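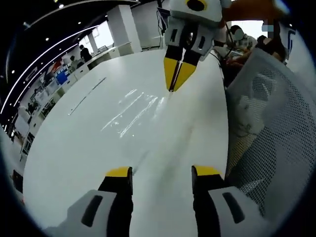

OK, slow down, breathe, water on the left side of the lectern. Start with the bakery story.

So when I was nineteen I had a Tuesday shift at a bakery in Burville, and the owner had a notebook on a string by the register. Every time somebody asked for a thing we didn't sell, we wrote it down. I thought it was busywork. Then she showed me the page that got us into rye bread, and I've been a little obsessed with notebooks on strings ever since.

(Pause. If they laugh at "obsessed," let them.)

Next slide, the title one. Tonight is about writing down what people ask for in a small shop. I run Grament, we sell fabric and thread and a silly number of buttons, and last November we started our own notebook. By the end of the winter we had 179 requests in it. I'll go through the good ones.

Zippers first. We had zippers! We had a whole wall of them, and people kept asking for zippers, and I took it personally for two weeks. Hường Chu, who works mornings with me, finally walked in through the front door like a customer and couldn't see the wall from there, because I'd parked the pattern rack in front of it. We moved the rack. End of story, I'm a genius.

Then wool. Thirty-five of the requests were for darning wool in small amounts, and my supplier, Zurkley, only sold it on big cones. I wound the first batch by hand at my kitchen table while watching a cooking show. Don't do the cooking show bit if we're past 7:30.

Show the notebook page here. Read out "green but not that green" — that's a real entry, my handwriting, and I still don't know what she wanted.

Money slide, go quick. I spent 2000 dollars on stock straight out of the notebook and sold 3000 dollars' worth of it by spring. Some of that was luck with the weather. Say so. Also mention the beeswax, which I bought a whole box of on the strength of one very convincing man, and which I still have. Anyone who wants beeswax, see me after.

How we write things down: the customer's own words, the date, and initials of whoever was at the counter. Skip the part about the spreadsheet unless someone asks. Thắng Ông will ask, he has the hardware store on the corner and he loves a spreadsheet.

Last thing before questions — pass the notebooks around. There's a pile on the chair by the door, string included, take one home. Thank Văn Hall for the room and the coffee. Questions until eight, then stack the chairs.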